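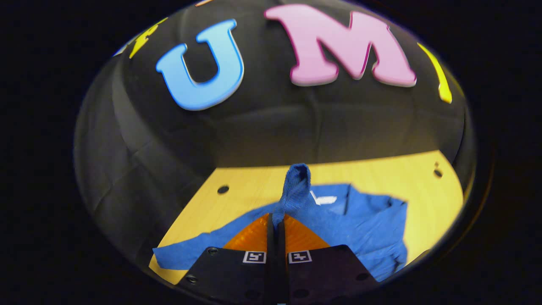 The Shirt Comes First: An Evening with Vittoria Donati

Vittoria Donati talks with her hands full. When I arrive at her workroom in Wikalmont she has a collar in one and a seam ripper in the other, and she keeps working for the whole first half hour, looking up only when she gets to a part of the story she really likes. There are plenty of those!

I had come to ask about collar turning, an old repair that I knew from a single line in one of my grandmother's letters. You take a worn collar off a shirt, flip it over, and sew it back on with the fresh side out. I'd always assumed it was a lost art. "Lost?" Donati says. "I did two before lunch."

She learned it from Guido Sartori, the tailor she went to work for at nineteen. She had wanted to make wedding dresses. Sartori put her in the back with a basket of work shirts and told her to come and find him when it was empty. "It took me until May," she says. "And I'd started in the fall. I was furious. I told my mother I was quitting every single night. Then one afternoon I was unpicking a cuff and I could see exactly how the person before me had sewn it, where they'd sped up, where they'd stopped and gone back. It was like reading somebody's handwriting. After that he couldn't get me out of the back room."

What she does now is repair, nearly all of it everyday clothing: shirts, jeans, school sweaters, pajamas, coats with torn pockets. The ledger for last year lists 2,559 pieces, every one written in by hand, and she let me leaf through it for as long as I wanted. It's wonderful reading. "Gray cardigan, elbow, again." "Trousers, let out, do not mention to husband." One customer has brought in the same bathrobe so often that it has its own page.

I asked her what people get wrong when they mend at home, and she put the collar down for this one.

"Thread," she said. "They buy beautiful thread, very strong, and they sew a soft old cotton shirt with it. Then the shirt tears right beside the mend. The thread should be a bit weaker than the cloth. If something has to give, you want it to be the thread. You can replace that in five minutes."

And after thread? "Waiting. A hole the size of a lentil is ten minutes with a needle and a cup of coffee. Leave it until it's the size of a plum and you need a patch, and now you're looking for fabric, and the thing goes in a bag behind the door. Everybody has that bag. I have that bag!"

She washes everything before she touches it, and she likes to let a garment lie flat for a while on the table before deciding anything. Cloth that has been hanging or stuffed in a drawer pulls in odd directions, she explains, and a patch pinned on too early will pucker later. Knits get longer than wovens. Jeans she turns inside out straight away, "and then you find out what kind of life they've had."

Denim is the subject that gets her going. She is very fond of a darning method where you run rows of stitching back and forth over a thin backing, following the slant of the weave, so the repair bends with the leg. She showed me a finished knee and I had to run my thumb over it twice to find the place. For the inside of the thigh, where so many pairs wear out, she makes the backing much wider than the hole, with rounded corners. Square corners dig in when you sit down, and she says a customer who is uncomfortable will never tell you, they'll just stop wearing the jeans.

Does she prefer an invisible mend to one that shows? She thought about that. "For a suit, invisible, of course. For a child, ask the child. Cinzia's little boy wanted orange on a green sweater, a big orange square on the front, and he wore it until his wrists were sticking out." Cinzia Palumbo rents the other half of the workroom and cuts patterns there, and from behind her shelves she called out that it was brown, a brown sweater. They went back and forth on this for some time. I believe green is winning.

Once a month the big table gets cleared and the two of them teach. The beginners' class covers a button, a hem and one darn, and it's deliberately slow. People who come in saying they can't sew usually mean that a teacher once made fun of their stitches, Donati says, and she has no patience for that kind of teaching. Her own first hems are in a box on the top shelf and she passes them around. They're terrible! One of them wanders nearly an inch uphill. The room relaxes as soon as they see it.

The oldest student so far was 98, a retired baker named Fulvio Serra who wanted to learn to sew on his own buttons. He had good strong fingers and couldn't see the eye of the needle at all, so he brought a dozen needles and had the others thread them for him, enough to last the week. He came back for the class on zippers.

Before I left I took my own coat out of my bag, feeling a little sheepish. The lining had come away at the armhole a couple of winters ago. Donati turned the sleeve out, tugged twice, and handed me a needle. She wasn't going to do it for me. I sat between her and the ironing board for the best part of an hour, and she only made me take it out once.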